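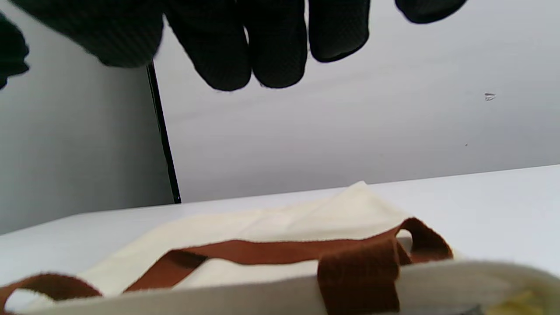 Re: [cell-upkeep] Strap and cloth station, checks before a restart

Posted 30 Jul 2020 by the Clomgate bench maintainer
Search this list Search Advanced
2 replies 0 shares

On the list, the Umus bench wrote:

> We have the same Sirnia hand tool you run on soft goods, with the
> camera on the tool body. Since the last pad change it closes a little
> to one side. On rigid blocks you would never notice. On cloth, one
> finger touches first and pushes the material along the table before
> the other gets there. We re-zeroed twice and it came back both times.
> Is this the Karagiannis coupling or are we doing something wrong?
> Also, what do you use as a check piece? We have been using a folded
> shop towel and I don't trust it.

Could be the coupling, but check the pad seats first. Ours did the same thing in July and the coupling was fine. There was old adhesive left under one pad, enough to hold it proud at the heel. Zeroing against a bad seat gives you a zero that holds until the pad beds in, then drifts.

Order we use now:

1. Power down the tool and lock the arm. Unplug the tool lead at the wrist, not at the cabinet. The cabinet connector on ours has a worn latch and I would like it to last.

2. Pull both pads. Scrape the seats with a plastic blade and wipe with alcohol. Put a straightedge across each one under a lamp. If light shows under the edge, keep scraping.

3. Fit new pads as a pair. Press from the heel toward the tip. Leave them 20 minutes under a light clamp before the tool does any work.

4. With power still off, move the fingers by hand through the full travel. Feel for a step near closed. A step at the same spot both ways is usually the coupling. A step only on closing is usually dirt on the slide.

5. Reconnect, home the tool, then zero at low force. Our setting is 3 on the force scale. Yours may be scaled differently if you are still on the older controller file.

6. Open and close 60 times with nothing between the fingers, then read the zero again. If it moved, go back to step 2 before you touch any offsets.

Do not correct a side bias with the tool offset. It hides the fault at one opening width and makes it worse at the others. We lost most of a shift to that.

On the check piece: a folded towel is too thick and springs back. We use cream cloth with a reddish-brown fabric strap laid over it in loops, on a plain white top. The strap is easy to tell from the cloth in the tool camera, so you can see whether the fingers are dragging one, the other, or both. Arrange it by hand and keep the creases low near the pick point. I wear dark gloves for this, which are easy to pick out against the white top when I go back through the recordings. Hands clear and gate shut before the arm is enabled, every time.

For the pick itself, approach a loop from above and stop short of the cloth. Close slowly and watch the strap. If it walks sideways before both pads have it, you still have a bias. If the cloth comes up with it, your approach height is too low and that is a separate problem, so fix the height and run it again before judging the fingers.

Camera: after any pad work, check focus at the height you pick from. Anything very close to the lens will be soft on ours and there is no point chasing it. Check that the mount screws are snug and mark them with paint. Ours are dabbed on one side so a turned screw shows up at a glance.

If you do end up opening the coupling, note which way round the spacer sits before you lift it out. It goes in either way and only one is right. The sheet in our binder has it on page 84, but the drawing is for the left-hand version and has to be read mirrored if yours is the right-hand one.

Send the zero readings from before and after step 6 if it still drifts. Raw values please, without the offset applied.

Clomgate bench

2 comments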